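Gripper pose drifts between the wrist camera and the head camera, SLAM says everything is fine

Posted by Zinhle Kekana
Tags: calibration, visual-inertial, time sync, handheld gripper

I have been losing an argument with a trajectory file since Wednesday and would like someone else to lose it for a while.

Setup: handheld gripper with a fisheye camera, plus a second camera on the operator's head. Each one runs its own visual-inertial odometry. Afterward I align both tracks to a shared room frame using a fiducial marker, then train a policy on the gripper pose with the head view as an extra input. The pipeline is called Jamora. It is mostly Python, with one C++ node that nobody at Gridolwood wants to own, so I own it.

Standing still, both tracks agree nicely. When the operator moves in toward the vanity and leans over it, the gripper track slides sideways relative to the head track, and it stays slid. The odometry reports low residuals the whole time and is very pleased with itself.

Typical gripper views:
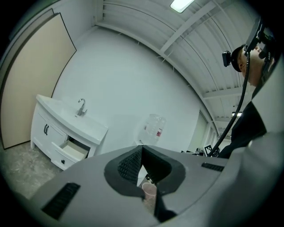
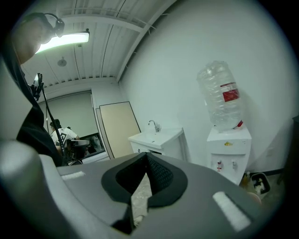

What I have tried:

Recalibrated the fisheye intrinsics. Twice, the second time out of spite.
Swapped the lens model. The error moved to a different spot and got a little bigger.
Raised the feature count from 281 per image to a number my laptop found offensive. No change.
Turned off loop closure. Much worse, so at least that part is earning its keep.

My current theory is time sync, but a constant offset should show up any time the hand moves fast, and I only see this near the vanity. Is there a sane way to tell a sync problem from a tracking problem without recording everything again?

Eugeniusz Bednarek

Sync would be my second guess. My first is that your gripper odometry is tracking the gripper.

Half of a wrist fisheye view is usually tool, and the textured parts of the tool make lovely corners. They never move in the image, so to the estimator they are landmarks that happen to travel along with the camera. With plenty of room in view they get voted out as outliers. Lean in over a plain white sink in front of a plain white wall and suddenly they have the majority. The estimator then believes you stopped moving, and its residuals look great because everyone left in the room agrees.

So mask the tool. Draw one polygon over the body and the jaws, grow it by 8 pixels, and drop every feature inside it before matching, ahead of RANSAC. If the jaws open and close, mask the whole sweep. The operator is worth masking too if he fills a lot of the view, but he moves, so a fixed polygon won't do it. Run a person segmentation model on keyframes only and live with the edges.

You can check this on the data you already have. Plot the inlier positions in image coordinates over time. If they pile up on the plastic when the drift starts, you have your culprit.

For sync, take the gyro magnitude from each device and cross-correlate in short windows during moments when hand and head turn together. A fixed offset gives a peak that stays put. If the peak wanders, you have clock drift, and my sympathy.

Barrett Tran

had the same thing, fixed it by restarting the recorder. also try a newer version

Zinhle Kekana

Barrett, I restarted the recorder. It came back with the same opinions.

Eugeniusz, I plotted the inliers. I would rather not describe my feelings. During the worst stretch there are 7 features on the room and everything else is sitting on the jaw padding. I had a mask in the config the entire time, and the C++ node was reading it at half resolution, so it carefully protected the top left corner of the image from nothing in particular.

With the mask scaled properly the slide is gone on the first two recordings. Rerunning the rest overnight. The gyro peak stays put as well, so I owe the clocks an apology.

Naledi Potgieter

Worth adding for whoever finds this by search: make the loader refuse a mask whose size doesn't match the image. We put that check into Lekota after a very similar week, and it has failed loudly on me three times. Also write the mask's hash into the output trajectory, or in July you'll be trying to work out which files were made before the fix.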